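The kettle had already boiled twice by the time I found the right door, which is tucked behind the bakery in Dranitz and has no sign to speak of. My host, who has been teaching people to make tea at her kitchen table for longer than she cares to work out, waved away my apologies and put it on a third time. She would rather I didn't print her name, as she says the classes are quite full enough already, thank you.

She came to tea late, she tells me. "I drank coffee until I was forty, and terrible coffee at that. Then I had a winter with a bad stomach and my doctor told me to stop, so I sulked for a week and bought a packet of loose green tea because I liked the tin." The tin is still on the shelf above the cooker, rather dented now, and holds elastic bands.

What followed was a good deal of reading, a good deal of bitter tea, and eventually a trip abroad one February that used up her savings and, by her own account, most of her luggage allowance on the way home. She keeps a notebook of everything she has tasted since, and it has reached 2,377 entries. I asked whether I could look. She turned it round for me, and I'm sorry to say that I could hardly read a word of it, though number 872 had a double underline and what looked like a small drawing of a cloud.

"Oh, that one," she said, and went quite pink. "A smoky black tea I had on a railway platform, out of a paper cup. I've never found it again. I've stopped looking, more or less – well, no, I haven't."

Her classes begin with water, and people do find that a bit of a disappointment, she admits, when they have come along hoping for pretty cups. Everybody tastes tap water, filtered water and water that has been boiled and left to stand, and then the same tea made with each. "They think I'm having them on. Then they get to the third cup and go quiet, and I do love that bit."

She is not at all grand about it, I should say. There is a box of ordinary teabags by the bread bin, and she makes me one halfway through our chat without a hint of shame. Nor does she hold with the idea that cold tea is a lesser thing. In summer she always has something in the fridge, usually a leaf she has steeped for too long on purpose, let down with 300 millilitres of cold water and a good squeeze of lemon. "My grandmother would have fainted. But it's lovely, and you sleep better for not having had a fizzy drink."

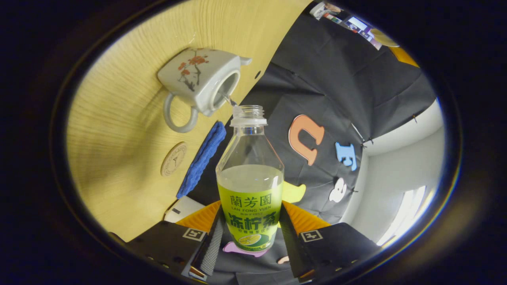 Pouring into a Lan Fong Yuen bottle from a square white teapot.

She keeps her empties too, and washes them out for picnics. The trick to filling a narrow neck, she says, is to go slowly and keep talking, as it's when you stop to concentrate that your hand starts to wobble. I have tried this since at my own sink, with mixed results and a wet sock.

Before I left I asked what she would say to somebody starting out with a mug and very little money. She thought about it for long enough that the tea went cold. "Buy a small amount of one thing and drink it every morning until you're sick of it," she said. "Then you'll know it." She found me a paper bag, spooned in some leaves from a jar by the window, and wrote the steeping time on the front in pencil. Three minutes, I think, though it may be eight.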